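Oakley Lane Crossing and Traffic Calming Project
Progress report to the Mundov Community Fund
Tuesday, September 26, 2023
Prepared by Marcus Mercado, project lead, Oakley Residents' Association

Where we are

We have a decision! The council's highways panel has approved the raised crossing at the Plomel Road end of Oakley Lane, along with the lower speed limit as far as the bridge. It went through with two conditions, both set out further down, and we think we can meet them inside the present budget. When we last wrote to you in March the scheme was still stuck behind the question of who owned the verge, so this is a very happy change.

The verge turned out to belong partly to the council and partly to the Somska housing estate. The estate's managers have now signed a letter giving up the strip we need, and the council's legal team has accepted it. I had been dreading that one for months, and it was settled in a single meeting over a large-scale plan and a pot of tea.

Consultation

We delivered 600 leaflets to homes on the lane and the streets behind it, and 78 written replies came back. Most people support the crossing. The bus stop is where opinion splits: people at the Plomel Road end want it moved closer to the shops, and people near the bridge would like it left exactly where it is (several of them wrote very good letters saying so). We have passed every reply to the council with names and addresses removed.

The drop-in evening was the best part of the summer for me. Neighbours who had never met stood over the map arguing cheerfully about hedges, kerbs and where the school run really goes. Two of the changes in the final drawing came straight from that evening. The dropped kerb is now wide enough for a double buggy, and the new lamp post has been shifted away from a bedroom window.

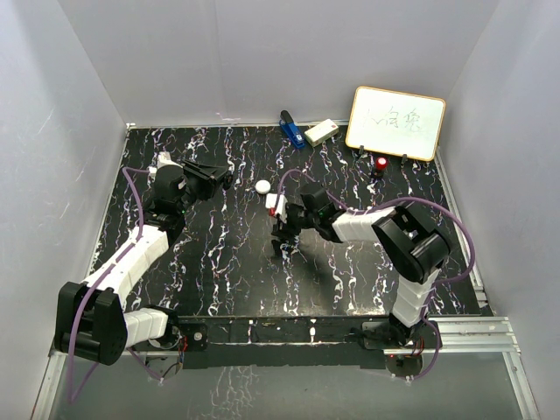
Justinas Rätsep spoke for the association at the panel meeting and did it beautifully. He kept to his three minutes, answered questions on parking, and got a firm promise that the speed survey will be repeated after the crossing opens. Councillors voted 6 to 1 in favour. The one vote against was over the loss of parking outside the chemist's, and we have since written to that councillor offering to walk the site together.

Conditions attached to the approval

First, a drainage check has to be carried out on the low side of the road before any digging starts. The council will do the check, but we have to cover the cost of clearing the ditch so that they can get at it.

Second, the parking outside the chemist's must be reviewed once the crossing has been in use for a while. We would like one short-stay bay kept for people collecting prescriptions, and the chemist agrees with us.

Money

Your grant was £3,000. The leaflets, hall hire and drawings have been paid for out of it, and all receipts are with our accounts. The rest is set aside for the ditch and for the temporary signs. We are not asking for more at this stage. If the ditch quote comes in higher than we expect, we will tell you before we agree to anything.

What happens next

The drainage check comes first, then the council orders the materials and gives us a start date. We have asked for the work to be done in a school holiday. Justinas is drawing up a notice for every door on the lane with the dates of the road closure and the diversion through Somska, and Plomel Road shops will get theirs by hand.

The bus stop is still open. The bus company has agreed to come and look at both places with us, and we would be delighted if someone from the fund could join that visit. I will send the date as soon as I have it.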